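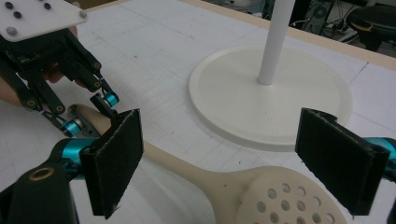

Draltutetti 漏勺套装 1615
首页 / 厨房用具 / 勺铲与挂架 / 漏勺套装
供应商:Vaston
货号:1615
页面更新:11月16日

产品概述

套装1615由浅色漏勺、白色立式挂架和网格台面纸组成,用于餐具整理、厨房教学台和器具陈列台。漏勺为长柄圆头,勺头带小圆孔,柄部细长,至勺头处逐渐加宽。挂架为立杆加辐条式顶盘,顶盘向外伸出弯臂。台面纸为白底浅灰细方格,可多张拼接覆盖整张桌面。

三种部件均可单独订购。单独订购时,在货号后加后缀:S 为漏勺,R 为挂架,P 为台面纸。套装内不含桌子、胶带及其他餐具。

基本参数

漏勺(1615-S)
总长:254 mm
重量:29 g
颜色:浅米色
勺头:圆形,宽口,带孔
孔形:圆孔
孔的排布:非严格直线,成排但行距略有出入
柄形:直柄,细长
柄端:无挂孔
表面:哑光
左右手:通用

挂架(1615-R)
颜色:白色
结构:单立杆,辐条式顶盘,弯臂
安放方式:台面直立,免打孔
装配:立杆与顶盘分件包装,徒手旋合
适用物:带耳的杯子、带挂绳的勺铲、茶滤

台面纸(1615-P)
颜色:白底,浅灰格线
每包数量:100张
铺设方式:平铺拼接,边缘用胶带固定
印刷面:单面
耐水性:无防水涂层
可擦拭性:仅限干擦

漏勺

勺头的圆孔贯穿,固体留在勺内,液体自孔中排出。孔径按豆类、切块蔬菜、饺子和面疙瘩等食材选定,不适合滤茶叶、淘小米或捞芝麻。需要过滤细小颗粒时,请选用同系列的细网滤勺。

柄部与勺头为连续过渡,没有铆钉和接缝,清洗时不易积存残渣。柄端不设挂孔,配合1615-R使用时须自行加装挂绳套,或将漏勺平放于台面。挂绳套不在套装内,可在配件栏目中选购。

漏勺颜色较浅,接触番茄、姜黄、甜菜根等食材后可能着色。着色不影响使用,不属于保修范围。不同批次之间色调略有差异,具体材质与批号以包装标签为准。需要同批次色调的客户,请在订单备注中写明,仓库按批号拣货。

Vaston 的产品工程师 Levente Szilágyi 对柄长的说明如下:254 mm 适用于中等深度的汤锅;锅深超过柄长三分之二时,使用者的手离液面过近,应改用加长柄型号。加长柄型号的勺头尺寸相同,孔的排布相同。

挂架

立杆竖直安装,顶盘位于杆顶,弯臂自顶盘向四周伸出。挂放物品时应先挂相对的两侧,再补其余位置。单侧集中悬挂较重的杯子会使立杆偏斜。

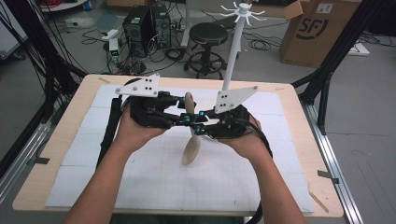
挂架宜放在桌面远离操作者的一侧,前方留出取放餐具的区域。弯臂下方应有足够净空,挂上杯子后杯底不得触碰台面。台面铺有网格纸时,挂架可直接立在纸外的桌面上,也可压在纸的边缘;后一种做法会在换纸时多一道搬移工序。

装配步骤:
1. 取出立杆,检查两端螺纹有无纸屑或包装碎屑。
2. 将顶盘放在杆顶,顺时针旋入,手感到位即停。
3. 不使用扳手或钳子。
4. 将挂架立于平整桌面,轻推顶盘,确认无晃动。
5. 出现晃动时,先更换位置复查桌面平整度,再检查旋合深度。

顶盘表面用微湿软布擦拭。含氯漂白剂、钢丝球和去污粉会损伤白色表面,禁止使用。挂架不得放入洗碗机,也不得放在灶具旁或烤箱顶部。

台面纸

台面纸用于划分摆放区域。浅灰格线在白底上对比度较低,近距离可辨,远看不干扰器具轮廓。浅色器具放在白底上时边缘不够明显,陈列米色或白色餐具的客户可选同系列的深色底纸。

铺设前先擦净桌面并等待完全干燥。第一张以桌子的一条长边为基准对齐,后续各张与前一张对边拼接,不重叠。重叠处会形成台阶,勺头和杯底经过时容易带起纸边。拼缝允许可见,格线在拼缝两侧的错位以肉眼不影响摆放为准。

胶带只贴外缘,每段短贴即可,中间拼缝不贴。贴满拼缝的纸在更换时容易撕裂,残胶也会留在桌面上。浅色木质桌面建议使用低粘纸胶带,初次使用前在不显眼处试贴。

使用过程中,纸面会出现细小黑点、擦痕和浅折痕,多集中在中部取放区。此类痕迹属于正常损耗。出现以下情形之一时更换:

格线在取放区内已无法辨认;
纸边翘起,勺柄会钩住;
纸面有油渍渗透;
折痕凸起,使圆底器具放置不稳。

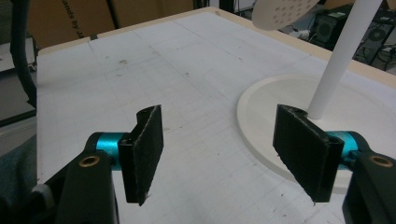

更换时从外缘揭起胶带,按拼接的相反次序逐张取下。只更换磨损的一张也可以,新旧纸的白度会有差别。揭下的纸若沾有油污,不进入废纸回收。

台面纸不是食品接触材料。食材、切好的配料和滤出的固体应放入碗盘,不得直接置于纸面。湿漏勺应先沥水,再放到勺托或盘中;水滴会使纸面起皱,干后无法恢复平整。

布置建议

单人操作台:漏勺放在台面中部靠惯用手一侧,勺柄朝向使用者斜放,勺头朝外。斜放比正对使用者更易握取。挂架放在远侧。

双人操作台:两人各占桌子一侧时,挂架放在短边中点,漏勺放在两人中线上。网格纸以中线为基准向两侧铺。

教学台:教师可用格线坐标指定器具位置,例如由左下角起横数、纵数。坐标写在讲义上,纸面不做标记。Kovács 烹饪培训部自6月起采用此法,负责课程设备的 Stamatia Spanos 反馈,学员归位餐具的时间缩短,换纸频率高于预期,主要损耗来自拖动锅具。锅具应提起移动,或另垫隔热垫。

清洁与保养

漏勺首次使用前用温水和中性洗涤剂清洗。用后及时冲洗,圆孔内有残渣时,用软毛刷从勺头背面向正面推出,不用金属签或刀尖。冲洗后擦干,置于通风处。不长时间浸泡,不放入洗碗机,不放入微波炉。

勺孔边缘如有毛刺,应停止使用并联系售后。用户自行打磨后的产品不再接受退换。

长期存放时,漏勺单独平放,上方不压重物。挂架可将顶盘旋下后与立杆并排存放。台面纸保留原包装平放,避免潮湿;卷放后的纸需反向平压方可铺设。

包装清单

漏勺,1件
挂架立杆,1件
挂架顶盘,1件
台面纸,1包
说明书,1份

收货后请按清单核对。缺件或运输损坏请在拆封后提供外箱标签、内包装和受损部位的照片。

兼容性

1615-R 与 Draltutetti 旧款顶盘不通用,螺纹规格不同。1615-P 可与旧款网格纸混铺,格线颜色略有差别。1615-S 可放入 Wolbridge 的横式勺托,柄部不会超出托槽侧壁;竖式勺筒因勺头较宽,仅能单支放置。

常见问题

漏勺能否用于油炸?
不能。油炸请选用标明耐油温的型号。

漏勺能否在不粘锅中使用?
可以。不得敲击锅沿,不得用勺头刮铲粘底食物。

挂架能否固定在墙上?
不能。立杆没有墙装孔位,也不提供墙装配件。

台面纸能否裁剪?
可以。沿格线裁切,使用直尺和美工刀,下面垫切割垫。裁切后的纸不接受退货。

纸面沾水后如何处理?
用吸水布按压,不擦。起皱部分整张更换。

能否订购无格线的纸?
目前没有。

订购与售后

套装与单件均由 Vaston 仓库发货。教学机构的批量订单请联系 Levente Fodor,配件和旧款查询请联系 Dae-han Woo。来信请注明货号、后缀和包装标签上的批号。

未拆封产品接受退货。漏勺拆封后仅因质量问题退换;台面纸拆封后不退。挂架顶盘和立杆可单独补购,补购件不附说明书。

相关产品
加长柄漏勺
细网滤勺
横式勺托
深色底台面纸
挂绳套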